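Betreff: Re: [gerichtsliste] Prozess um die Fluchlöserin, wer war im Dezember drin?
Von: Mercedes Rengifo
Datum: 2020-02-10

Hallo Melahat, hallo alle,

ich war drin! An allen drei Tagen sogar, und ich habe mir den Rücken auf diesen Holzbänken so verbogen, dass ich beim Urteil nur noch stehen wollte. Deine Fragen zitiere ich mal, sonst verliere ich den Faden.

Melahat Eren schrieb:
> Liebe Liste, ich schreibe gerade etwas Längeres über Betrug mit
> angeblichen Flüchen und bin auf den Fall der Frau gestoßen, die
> sich "Mutter Talavera" nannte. In den Meldungen steht mal, sie habe
> gestanden, mal, sie habe alles bestritten. Was stimmt denn nun?
> Und weiß jemand, ob die Tochter der Geschädigten ausgesagt hat?
> Ich will niemanden anrufen, der in Ruhe gelassen werden möchte.
> Grüße, Melahat

Also, zum Geständnis: Beides stimmt ein bisschen (ich weiß, das hilft dir nicht sofort). Am ersten Tag hat die Verteidigerin eine Erklärung verlesen, in der die Angeklagte alles abstritt. Am zweiten kam dann die zweite Erklärung, und darin räumte sie ein, das Geld genommen zu haben, 96 Euro pro Sitzung, bar im Umschlag. Dass der Fluch erfunden war, hat sie aber bis zum Schluss nicht zugegeben. Der Richter hat sie zweimal direkt gefragt, und zweimal hat sie auf die Tischplatte geschaut und gar nichts gesagt. Wer nur am ersten Tag da war, schreibt eben "bestritten", und die Agentur war meines Wissens nur am zweiten da.

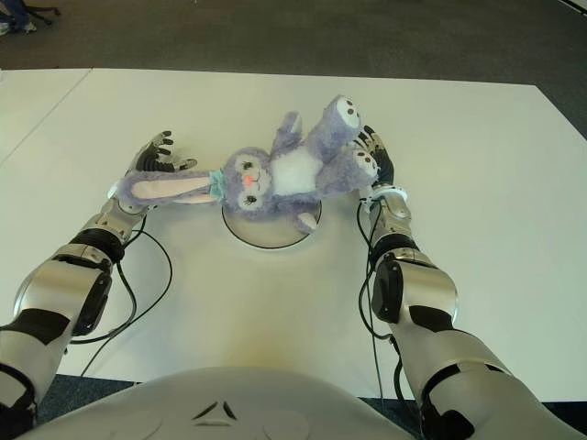
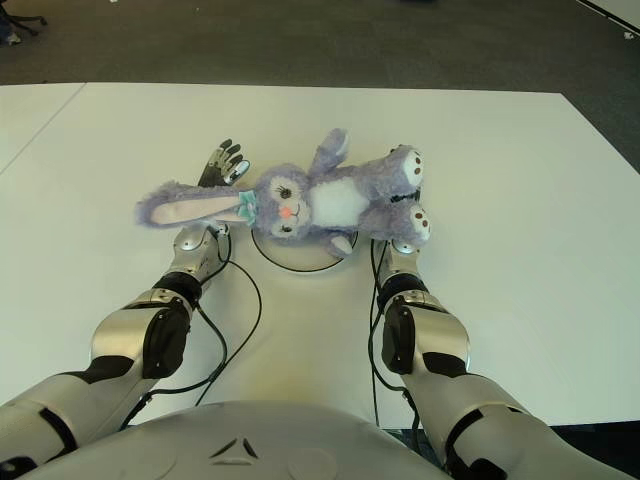

Mercedes Rengifo
Freie Gerichtsreporterin

Zur Tochter: Ja, sie hat ausgesagt, aber unter Ausschluss der Öffentlichkeit, wir mussten alle raus auf den Flur. Was sie gesagt hat, kenne ich nur aus der Urteilsbegründung, und da kam sie in zwei Sätzen vor. Ich würde sie an deiner Stelle weglassen oder höchstens über die Nebenklage anfragen lassen. Geladen waren insgesamt 12 Zeugen, gehört wurden deutlich weniger, nach der zweiten Erklärung hat die Kammer den Rest abbestellt.

Was in keiner Meldung stand und was ich viel trauriger fand als den Umschlag mit dem Geld: Die Geschädigte war 23 Mal dort, und beim Nachbarn hat sie sich das Fahrgeld geliehen. Ihre Schwester hatte sie gewarnt, danach redeten die beiden kein Wort mehr miteinander. Im Saal saßen sie dann mit einem leeren Stuhl dazwischen. In der Pause hat die eine der anderen ein Bonbon hingehalten, mehr habe ich nicht gesehen.

Das Urteil ist übrigens noch nicht rechtskräftig, also bitte im Text überall schön vorsichtig bleiben, auch beim Spitznamen. Eugénie Renaud hatte damals ebenfalls mitgeschrieben und stenografiert viel sauberer als ich, frag sie nach dem Wortlaut der zweiten Erklärung. Meine Notizen tippe ich dir gern ab, nur die vom dritten Tag kann ich selber kaum lesen.

Liebe Grüße in die Runde
Mercedes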